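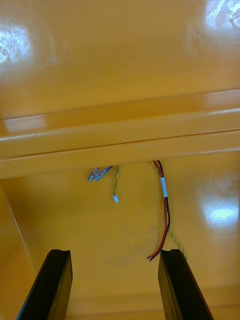 A reader going by Rara left a comment saying that I should have just rung the loan people in February and asked for the balance in writing, and that anyone who trusts the figure on the app deserves what they get. Bit harsh. But fair, probably.

So, an update on the loan, typed fast because my lunch is up to half an hour and I've used a chunk of it queueing for soup.

Quick recap if you've not read the last one. I borrowed for the two-year course, the lender was Lill, and Lill sold its student book to Cotent while I was in my final term. No warning. A letter went to my old address, the one with the broken door, so I never got it. First I knew was a payment bouncing back into my account with no reference on it.

I thought I owed 2000. The app said 2000. I had a little chart on the fridge and everything.

Cotent's opening statement said 3133.

I read it on the bus and missed my stop. Then read it again at home with the original agreement next to it, which took some finding (it was in with the takeaway menus). The difference was partly interest from the gap between the two firms, when my payments weren't being taken, and partly an "account transfer adjustment". No idea. Asked on the phone what the adjustment was. They said it was an adjustment made on transfer. Right.

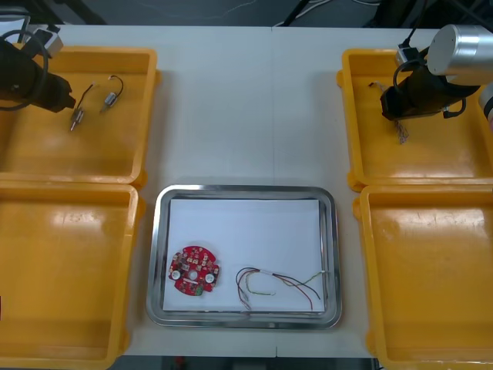 Anyway I wrote to them. Proper letter, dates down the left, bank statements stapled on the back. Said I was happy to pay what I'd borrowed plus the interest in the agreement, and that I wasn't going to pay interest for the months when they had nowhere for me to send the money. Kept it short. My first draft was four pages and mostly swearing.

Heard nothing for ages. Then a text, of all things, saying my complaint was "progressing". Then another one exactly the same. Then they rang while I was in the shower and left a voicemail asking me to ring a number that closes at five, and I finish work at half past. Rang the next day from the stairwell. Held for most of my break and got cut off.

Meanwhile the monthly payment has gone up. It was bearable before. I've moved to the bigger shifts at Workulier, which means getting up at ten to five, and I've cancelled the gym I wasnt going to. Had 400 put by for a new bike and that's gone into the account as well — I didn't want them to be able to say I'd stopped paying while I argued. The bike I've got squeaks but it goes.

The thing that annoys me most is the credit file. The gap months are down as missed. Missed! I've got the bounced payments sitting there on my statements, each one going out and coming back. I've added a note to the file, which you can do for free, it's a little box and you get a couple of hundred words. Whether anyone at a bank ever reads it I couldn't tell you.
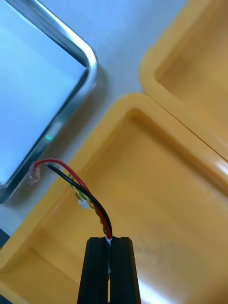
Should you keep paying while you're in a dispute? I did, and I'd do it again, but I put in writing that paying didn't mean I agreed with the total.

Couple of other bits, since people have been emailing.

Get your old statements out of the old lender's website before it goes. Lill's login page now just sends you to Cotent, and the Cotent account starts from the transfer, so the earlier years have vanished from it. I only had mine becuase I'd printed them for a flat application.

Change your address with everyone. I know. I know.

If the final reply is a no, or they sit on it too long, it can go to the ombudsman and that doesn't cost you anything. I've got the form half filled in. Saved it as a draft, then the laptop did an update, so it may be a third filled in.

Will post when I hear back. Soup's cold, break's over, got to run.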